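So I missed the last ferry to Uro, and that's how I ended up with a room at the Paquette, which had 30 rooms and, as far as I could tell, one guest. Me!

The woman at the desk gave me a key and a look. "You're not here for the bell, are you?" she said. I told her I was here for a sandwich. She seemed relieved (and then charged me for the sandwich).

I'd heard of the Vukwood bell, of course, everybody on the coast has. It went down with the chapel one December, 233 years back, and it's supposed to ring for anyone who owes somebody an apology. My grandmother swore by it. She also swore by raw onions, so I took my shoes off and didn't think about it.

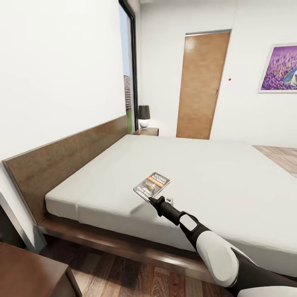
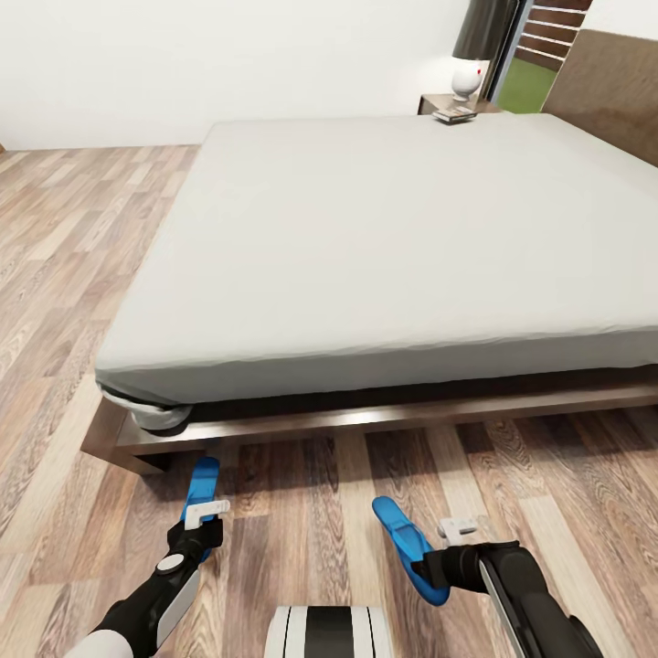
A wide bed and a low wooden frame.

I woke up at almost 3 and there it was. One note, way out over the water, and then another. I lay there going through everybody I'd ever been rude to, and let me tell you, it was a long list! I got as far as my sister and the car, and I picked up the phone.

She answered on the second ring. "Are you hearing this too?" she said. My sister lives in Nevon, two hours from the sea.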